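The Long Way to a Dark Room

Ye-ji Ban sleeps five hours on a good night. She lives on the second floor above a bus stop, and the street lamp outside her bedroom window comes on at dusk and stays on until morning. For years she wore a mask. Last May she started over with the window.

Her first buy was a roller shade from Ikonen, sold as full blackout. The cloth did its job. The light came in at the sides, where a shade always hangs a little short of the wall. She added side channels, then a strip of felt along the sill.

"You fix the big gap and then you see the small one," she says.

Edgars Juška has fitted shades and drapes for most of his working life. He tells customers to wait until night, turn off every lamp and stand in the room for ten minutes before they order anything. Most of what they find is not at the window. It comes from under the door, or from a charger, or from the clock on the stove down the hall.

He prefers heavy curtains to shades in older houses, where few window openings are square. The curtain should run well past the opening on both sides and reach the floor. Black cloth is a matter of taste. A pale curtain with a good lining blocks as much.
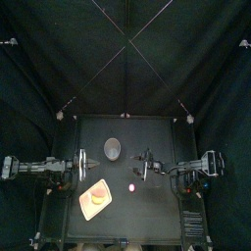

What It Costs

Juška's last full bedroom job came to $1,311, with two windows, lined drapes and a new track. Ban has spent $338 so far, and $71 of that went on the felt and a door sweep.

Renters should ask before drilling. Tension rods hold a light curtain well enough, but a lined one will drag them down within weeks.

Ban still hears the buses. She is looking at window inserts next.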